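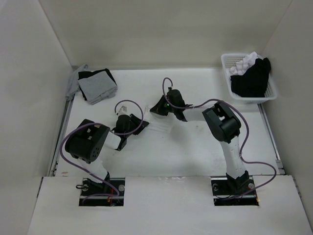 4.2 Credit Order and Screen Time in Supporting Roles

The second part of the study considers whether the position of a supporting actor in the opening credits predicts the amount of dialogue that actor receives. Earlier work on billing has mostly dealt with feature films, where contracts are settled once. In a television drama, billing is set before the season is written in full, and the two can drift apart as scripts are revised.

We used the first season of three dramas: Hastlow, Cilik, and Grastudby. Hastlow and Grastudby are family dramas with a large standing cast. Cilik is a courtroom series in which guest parts take up much of each episode. For each series we coded 8 episodes, skipping the pilot. Pilots were left out of the sample because two of the three were recast before the second episode was shot.

A speaking turn was counted when an actor said at least one full word on camera or in voice-over. Crowd lines and overlapping shouts were dropped. Turns shorter than one second were kept, which differs from the rule used by Sopacua in his earlier coding of daytime serials. Azlan Sopacua kindly supplied his original coding sheet, and we changed only the duration rule and the handling of telephone scenes. In a telephone scene, both speakers are coded as present, even if one is heard and never shown.

Supporting actors were grouped by age at the time of filming. The youngest group was made up of performers under 20. This group is of interest because work-hour limits restrict how long a minor can be on set, and writers may plan for this by giving the part fewer but longer scenes. Age was taken from production notes where these could be obtained and from published profiles otherwise. Where the two disagreed, the production notes were used.

Figure 4. Two robot arms and a white sleeveless top on a flat white work surface.

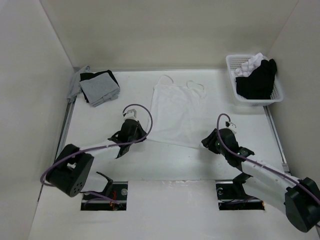
Across the three series, credit order was a fair guide to total dialogue for adult actors and a poor one for the youngest group. In Hastlow, the youngest regular was billed last and had more dialogue than three of the adults billed ahead of her. The same pattern held in Grastudby, though the gap was smaller. Cilik had only one regular under the age limit, so no within-series comparison was made.

Some 70 percent of the dialogue given to the youngest group fell in scenes with a parent or guardian character. For adults, scene partners were spread more evenly over the cast. Billing also reflects seniority and the terms agreed by agents, and neither was available to us. The Hung index of cast balance, applied to the same episodes, ranks the series in the same order as our turn counts, with Grastudby the most even and Cilik the least.

Two coders worked separately on all episodes. Disagreements were mostly about voice-over and were settled by replaying the passage. Section 4.3 repeats the analysis with scenes, in place of speaking turns, as the unit.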